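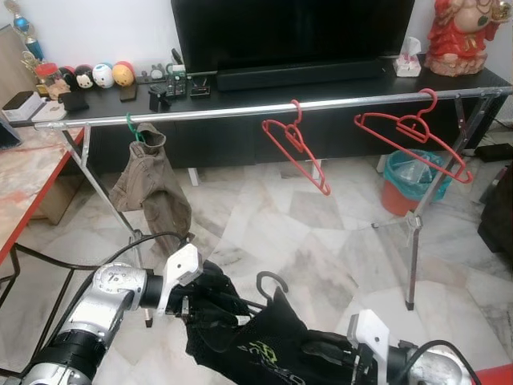
Garment Handling: Two-Arm Systems

Flarnis Two-Arm Garment Hanging Unit

The Flarnis unit is intended for laundries, uniform stores and garment return centers in which clothing is placed on hangers and moved to a rail by hand. Two arms work side by side, each fitted with a white gripper, and a garment on its hanger is held between them as it is prepared for the rail. The unit works with common plastic hangers and a plain horizontal metal rail. No special rack is required.

Product code: Flarnis 404
Supplied by: Janderdale Workplace Equipment
Category: Garment handling, light duty

Intended use

The unit handles shirts, jerseys, trousers and similar light clothing. It is not intended for heavy coats, wet laundry or garments with loose metal parts. Hangers of different colors may be used on the same rail, and empty hangers may remain there between garments.

Soft clothing does not keep its shape, and a dropped item must be expected from time to time. A black T-shirt or jacket with a lime-green print, lying crumpled on the floor beside the rack, is a typical case for the attendant. The work instructions supplied with the unit state who may enter the work area, how the arms are paused and where the item is to be placed before work resumes.

Changes to staff duties

Employers should review job descriptions before the unit is put into service. Staff who formerly spent a full shift at the rail will generally move to sorting, inspection and attendance. Janderdale recommends that each attendant rotate to another task during the shift. Attendance involves less reaching and more watching, and some employees find the second more tiring than the first.

The Gunnlaugsson uniform store introduced the unit in October. Its rail team of 36 employees was retained in full, and 174 paid training hours were recorded before the first regular shift. The Sunday shift continues to hang garments by hand at the request of the staff. 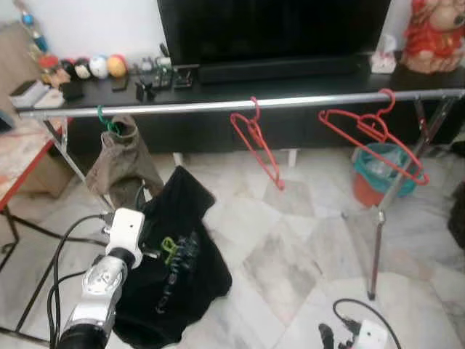
Zendon, writing to the product desk, reported that the arms had spared the team a good deal of shoulder strain, but that the first weeks were harder than expected: the pace of the room was now set by the machine, and people missed being able to talk across the rail. The letter asked that the pause control be open to every attendant, and not to shift leads only.

The current work instructions include this change. Any trained attendant may pause the arms without giving a reason, and pauses are not recorded against individual employees.

Ordering and service

Each order includes both arms, two grippers, cables, printed work instructions and one day of training on site. The rail, rack and hangers are not included. Replacement gripper fingers are listed under part 273. Service visits are arranged through the Janderdale product desk, and customers are asked to have the product code ready when calling.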